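# The Two-Handed Problem

I own one robot. It vacuums, it gets stuck under the radiator most evenings, and my mother-in-law says good night to it. So when my editor asked me to find out whether machines can do chores yet (real chores, the kind you put off until February), I said yes before she'd finished the sentence. I have a basement full of laundry and an interest in the outcome.

My first stop was Pisarby, a small company on the second floor of a building that used to make awnings. Natsumi Tsuji met me at the top of the stairs in socks. She runs what the company calls the home list, a running spreadsheet of jobs that people say they'd happily hand over. It had 157 entries when I visited. Some are what you'd guess: dishes, bins, beds. Others are weirdly touching. "Find the other glove" is on there. So is "check if I left the stove on," which somebody had marked as urgent.

I asked her how many of the 157 a machine could do today, in a stranger's house, with no one hovering.

"Four," she said. Then she thought about it. "Four on a good floor."

Two of the four are vacuuming and mopping, so you can see where my hopes went. The other two are carrying a laundry basket from one room to another and wiping a table that has already been cleared. Clearing the table is its own entry, much farther down, and Natsumi scrolled past it pretty fast!

What surprised me, over two days of hanging around, was which things were hard. I'd assumed heavy would be the trouble. Heavy is fine. Motors love heavy. Thin is the trouble, and floppy, and anything wide enough that you need both hands on it. Haruto Ikeda, who works on grasping and talks with a screwdriver in his mouth, gave me a demonstration with a bath towel. He held it out by one corner and asked me where the opposite corner was. I pointed. "How did you know?" he said. I had no idea how I knew. I still don't, and I've been looking at towels differently ever since.

Shop floors have an easier time of it. I drove out to Kesance, which packs kitchen fittings, and spent a morning with Illia Sirko on the line. There's an arm there that lifts drawer fronts off a stack and lays them in cartons, and it is boring to watch in the best way. It gets the same drawer front in the same spot under the same light all shift long. Illia told me they had a bad week once when a supplier changed the color of the cardboard. The arm kept stopping and he kept going over to pat it, which I don't think was in the manual.

He has 53 stations on his floor and the arms work at 20 of them. The rest is people, and when I asked why, he walked me over to a woman untangling a bag of cords. She did it without looking down, chatting the whole time. I timed myself on the same job later, and I won't be printing the number.

Your house is the bag of cords. That's more or less what I wrote in my notebook on the drive home. Every cupboard is a different depth, the doors swing whichever way they like, and whatever's inside got shoved in by someone in a hurry. Putting one flat thing into a cabinet means getting a grip on both sides of it, tipping it so it clears the front, and minding two open doors while you do. I do this with baking sheets every night and have never once given myself credit.
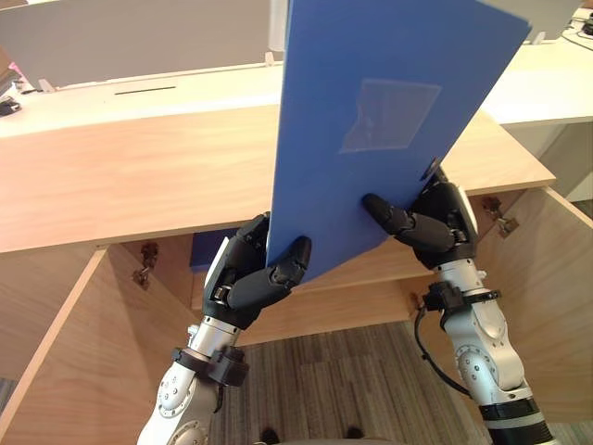 Yeshi Ambaye thinks about that kind of job for a living. She's at Sakamoto, and she has strong feelings about hands. Her argument is that for years everybody built grippers with two flat fingers, like salad tongs, and then wondered why the machines were only good at salad. Give a machine fingers that bend, and it can hook some of them behind a thing and lay another across the front, the way you'd hold a big tray or a kid's art project. The price is that every finger is something else to control, and something else to break. She keeps a jar of broken fingertips on her desk. I asked if I could have one and she said no, very kindly.

Then there's the matter of two arms agreeing with each other. If the left one lifts a hair early, a stiff sheet twists and the right one has to decide whether to hang on or give a little. You and I give a little. We've been doing it since we first helped carry a couch. Yeshi says teaching that bit of give has eaten more of her year than anything else, and she still isn't happy with it.

I did find one optimist. Toshio Nakajima is testing a home helper called Tenus, and he's cheerful about the whole business in a way I found catching. He doesn't care if it's slow. His own dishwasher takes over two hours, he pointed out, and he's never stood there yelling at it. If a machine spent the entire night putting his kitchen back together and he woke up to clean counters at 6 a.m., he'd call that a miracle and go make coffee. I said what if it dropped a plate. He said he drops plates.

I've come around to his side a little. I wouldn't buy one this year, and Natsumi told me flat out not to, which I appreciated from someone whose paycheck depends on it. But I'd take slow. I'd take slow and a broken plate a month if it would deal with the basement.

Meanwhile the laundry is where I left it. I went down last night and folded the towels, and I found the opposite corner every single time.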